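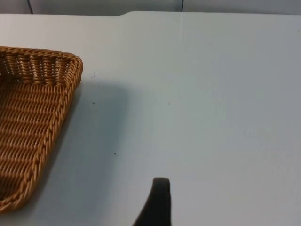
About Clernavside

Clernavside is a testing workshop for robot grippers, arms, wrist cameras and controllers. We compare equipment on the kinds of jobs our customers want done, and we write up what we find. We don't make or sell any of it.

The business was set up by Dagim Yimer, who had spent several years fitting robot arms in packing plants. Much of that time went on swapping one gripper for another after the first had already been paid for. He rented a unit in Tingate one February with two arms on short loan and a list of objects that had given him trouble: mesh bags, thin card sleeves, soft bottles and anything woven. The list now has 729 entries and customers add to it most weeks.

What we test

Most of our work is on grippers. We run parallel jaws, curved fingers, soft fingers and suction cups against the same objects, in the same positions, on the same table. Where a customer already owns an arm we use that model if we can get one. Where they haven't chosen, we usually try the gripper on two arms, as the mounting and the cable run can change the result more than people expect.

Wrist cameras are the next largest part. A camera close to the fingers sees the last few centimetres of a pick well, but the fingers themselves take up part of the view and may not be sharp at the same time as the object. We record each approach from the wrist so the customer can see what the controller had to work with. Pale tables, low contrast and soft shadows are all in our standard set of conditions, along with harder lighting from one side.

Controllers are tested last, once the arm, gripper and camera have been settled. We look at how quickly the arm stops on contact, how it behaves when a grip is missed, and how long it takes a new operator to change a routine.

Woven and open containers

Baskets get a section of their own in our reports. A braided rim is uneven in height and thickness, and a slim fingertip can go into a gap in the weave instead of over the edge. Flared sides mean the finger has to come in at an angle. We place a basket square to the table and then turned, and test rim lifts, drags and picks from the floor of the basket separately. An empty basket also moves more easily when touched, so we test with and without a load.

How a comparison is run

You send us the objects, or tell us which ones from our list are closest. We agree what counts as a pass before anything is switched on. Each gripper is then given up to 70 attempts per object, and every attempt is logged, including those stopped by the operator. Full comparisons can run to 2000 attempts. Smaller jobs are often finished within a week.

The report gives the pass rate for each object, the faults by type, the settings used and the wrist recordings. We will say if none of the equipment was suitable. Settings files are yours to keep.

Who we work with

Our customers are mainly food packers, laundries, mail order firms and small machine builders. We tested finger shapes for Coutinho when they moved from crates to mixed containers, and we carry out the yearly camera comparison for Plamovari. Makers can send us new equipment, and they pay the same rate as anyone else. They see the results at the same time as the customer and can't change them.

Visits

The workshop is open to visitors on weekdays by arrangement. Our next open day is Fri 24 May, with arms running through the morning and time after lunch to try your own objects. Please tell us beforehand if you are bringing anything heavy or wet. Parking is at the rear of the unit.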